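Dernevia Releases Lavent 10 Dye System for Polyester Pile Fabrics

New low-temperature process cuts rinse stages for makers of fleece, plush and shaggy knits

Dernevia, a supplier of dyes and finishing agents to textile mills, today announced the general release of Lavent 10, a disperse dye system for polyester pile fabrics. The system is intended for mills that produce high-pile fleece, plush and brushed knits in dark shades, where loose surface dye is a common cause of rejected lots.

Lavent 10 consists of a dye range, a leveling agent and a single-bath clearing agent. It replaces the separate reduction clearing step used in most dark-shade recipes. Mills can run it on existing jet and overflow machines with no change to pumps, nozzles or heat exchangers. Dosing software needs a new recipe file, supplied with the first order.

Background

Pile fabrics are harder to dye evenly than flat ones. The fibers stand away from the backing, hold more liquor and tend to fold over during transport through the machine. In brown, navy and black shades, dye that has not moved fully into the fiber stays on the surface and can rub off on lighter trims, linings and cords during sewing or washing.

The usual remedy is a hot alkaline clearing bath followed by several rinses. Each rinse adds time and water, and repeated handling mats the pile. Mills then brush or shear the fabric again to restore its loft, with some loss of weight.

Trial results

Dernevia ran production trials at the Omero finishing mill over one full season, ending in September. The trials covered 957 dye lots in 30 shades, with fabric weights across the mill's normal range. All lots were tested for rub fastness, wash fastness and shade match against the mill's own standards.

Of the shades tested, dark browns showed the largest gain in dry rub fastness. Reds showed the smallest, and two of them needed a longer hold at top temperature before they met the mill's standard. Dernevia has included the longer hold in the published recipes for those shades. Pile height after drying was equal to or greater than that of the control lots in every weight class.

The Omero mill has since moved its dark-shade fleece and plush lines to the new system. Light shades remain on the earlier process, where surface dye is less of a concern.

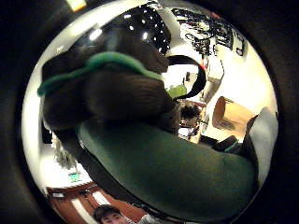 Process details

Lavent 10 is applied from a mildly acidic bath. The leveling agent is added first and circulated before any dye is dosed. The bath is then heated in two ramps, with a slower second ramp through the range in which most of the dye is taken up. The clearing agent goes into the same bath during cooling, so the machine does not have to be drained and refilled between steps.

One warm rinse and one cold rinse follow. Fabrics with a very dense pile may need a second warm rinse – the technical data sheet gives limits by fabric weight and liquor ratio. The agent is low-foaming and does not need a separate defoamer under normal running conditions.

The system has been tested on polyester only. Blends with cotton or viscose can be dyed, but the cellulosic part will need its own dye step and may pick up some staining from the first bath. Dernevia does not recommend Lavent 10 for acrylic pile.

Effluent

Because the clearing agent contains no hydrosulfite, the spent bath has a lower sulfur load than a standard reduction clearing bath. Color in the effluent depends on shade depth and must still be treated before discharge. Mills should check local permit terms before changing any recipe.

Supply and support

Lavent 10 is available now in drums and bulk containers under product code 3241. Sample packs for laboratory dyeing can be ordered through Khan, the distributor for Dernevia products, which also holds the printed shade cards. Recipe files for the 30 trial shades are included at no added charge. Further shades will be issued as they are approved.

On-site support for first production runs can be booked through the same channel. A visit normally covers machine setup, one laboratory match and supervision of the first lots.

About Dernevia

Dernevia develops dyes, softeners and finishing agents for knitted and woven textiles. Its product lines include Lavent dye systems for synthetic fibers. Data sheets and safety documents are available on request from the technical service desk.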